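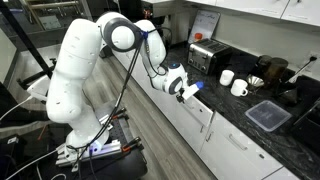

Office kitchen drawer

Print this article | E-mail this article

The office kitchen drawer is a shallow storage compartment set beneath the counter of a workplace kitchen, usually directly under the coffee. It is distinguished from the domestic kitchen drawer by having no owner. Its contents are held in common, which in practice means they are added to by everyone and removed by a much smaller group.

Construction

Most office kitchens are fitted with a straight run of base cabinets under a single dark countertop, with matching wall cabinets above. The drawers occupy the top row. Flat white fronts are common, chosen by landlords for being cheap to replace and by tenants for no reason on record. Bar handles are the usual hardware. They catch on sleeves and cardigan pockets, and their screws work loose with a regularity that has never prompted anyone to own a screwdriver.

When a handle or knob is lost, the hole stays. A drawer in this condition is opened by its top edge, a technique new employees pick up by watching. The fitter Mathias Pfister, in a short guide printed for customers of the cabinet firm Koller, recommended leaving such drawers slightly open "as a courtesy." The habit has spread to drawers with perfectly good handles.

Relation to the coffee area

The position of a drawer is generally settled by the coffee machine. Spoons, filters and sweetener packets migrate to whichever drawer is nearest the brewer, whatever its label says. Objects that live on the counter, such as the toaster, the creamer and the mugs, exert a weaker pull.

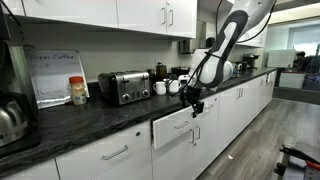
The drawer farthest from the coffee therefore receives what is left: takeout menus, birthday candles, and the instruction booklet for an appliance the company no longer has. Verena Bachmann's survey of the Tilcombe business park examined 238 office kitchen drawers and found a working bottle opener in 11 of them. Soy sauce packets were so widespread that she stopped recording them in June.

Open and closed drawers

Whether an office drawer should be left open is a matter of long dispute. Soft-close runners were expected to end the argument. They have mostly given people grounds to walk away before the drawer has finished, and a drawer with a fork standing up inside will stop short and remain there for the afternoon.

The accessory maker Kekivlow sold a drawer divider with five compartments, intended to keep cutlery upright and apart. Buyers reported that the compartments were soon full of pens. 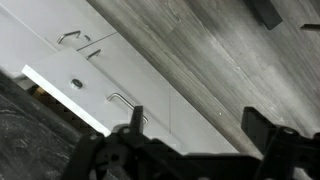
Severin Grabner objects that the divider was blamed unfairly, the pens having been in the drawer first, and holds that any drawer will stay tidy if it is too shallow for a ladle. Andri Fuchs has replied that he has seen the ladle, and that it was put in sideways.

Maintenance

Cleaning schedules rarely mention drawers. Crumbs from the toaster enter through the gap under the countertop and collect at the back, where they are found during moves. The accepted method is to empty the drawer completely, wipe it, and then put everything back, including the dead batteries. A paper liner helps for two weeks.

See also: Communal refrigerator; Mug, unclaimed; Twist tie

Last updated: 9 Jan 2019

Contact us | Copyright Ulovix Household Reference | Back to top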